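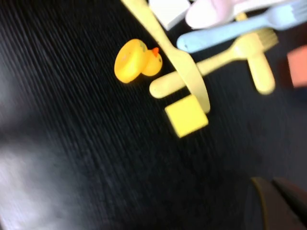
Search the boards Search

Toy storage and the black table, is it just us?

Reading time: 4 min

yayra_a
So we finally bought the Werno table for the playroom, the near-black one with the wood grain, and I love it, and I also want to put it out on the curb. It was 400 at the Visdale outlet, marked down, and I had to talk my sister Mariama into helping me carry it up the stairs, so it's staying. My question is really about what lives on it. My two dump every small toy they own in one pile up there: the duck, the play knife and fork, the blocks, all of it mixed together, and then they walk off. By five in the afternoon there's no room left for coloring or snacks. Do you sort play food and utensils separately from everything else, or do you just have One Big Bin and make peace with it? I have a 2-year-old and an almost 5-year-old if that matters.

retob
One Big Bin. We did the sorting thing for a year with picture labels and everything and I was the only person in the house who ever sorted. Now it all goes in together and the kids dig for what they want, and digging is half the fun for them.

elikem_g
I'm going to disagree with Reto (hi Reto). Digging means dumping! Every time my son wanted one play fork the whole bin came out on the floor. We went to shallow trays, the kind you can see into, and the dumping dropped off a lot within a couple of weeks. Kitchen stuff in one, blocks in another, and a "whatever" tray for ducks and cars and the things that don't belong to any set.

retob
Sure, but how many trays do you have out now?

elikem_g
...five. But they stack!

Nkrumah Yakubu
Fellow dark table owner here. Ours is an Adamczyk, not a Werno, but the same idea, black with grain. I wouldn't worry about the toys, I'd worry about the finish. Anything with a sharp edge that gets dragged leaves a pale line, and in the afternoon when the sun comes in low you see every one of them. Soft plastic has been fine for us. Metal cars have not.

yayra_a
Oh the SUN. Yes. There's a window on that side and half the top just goes gray and milky with glare, I wiped it three times the first week thinking it was dirty. Does a mat help or does it slide around?

Nkrumah Yakubu
Slides, unless you get the rubbery kind, and I'd check that one in a corner first. My brother-in-law left a rubber-backed one on his desk all July and it took some of the color with it when he peeled it up. We use an old cotton tablecloth folded in half. Ugly but it's free.

momof3_vollau
Can I ask about the duck? Is it a bath duck? We had bath toys wander all over the house and I ended up making a rule that bath stuff stays in the bathroom, mostly because of the gunk that grows inside the squeeze ones. If it's the kind with a hole in the bottom, cut it open sometime. Or don't, if you're eating.

yayra_a
He used to be a bath duck, he's been promoted. He gets fed with the yellow fork now and I'm told he only likes cake. I'll check him for a hole tonight, ugh.

elikem_g
Hot glue over the hole when it's brand new and dry inside. Doesn't help with an old one though.

retob
We've never glued or cut open a single duck and everybody is fine. I think people worry too much about this stuff.

momof3_vollau
Reto, you have not seen the inside of my duck.

Mariama A.
Sister here! I carried that table, so I get a vote. I say trays, but two at most, and put the rest in the closet and swap every few weeks. She must have 300 little pieces in that room and the kids play with maybe ten of them. Also the play cutlery should go back with the play kitchen, that's where they look for it first anyway.

yayra_a
Mariama you GAVE them half of those pieces. But okay, two trays, I can try that. Cutlery and food in one, blocks and the duck in the other. And the folded tablecloth for coloring. I'll come back and say how it went if I remember my password.

Nkrumah Yakubu
Felt pads under the trays too if they're wood or wire! Forgot to say. The little stick-on dots are enough, just replace them when they get crumbs stuck in them.

elikem_g
What size trays are you thinking? Mine are the deep baking sheet size and I kind of wish I'd gone one smaller, they're heavy for a toddler to carry when they're full.

2,289 views

We use cookies to keep you logged in and remember your settings. Accept Manage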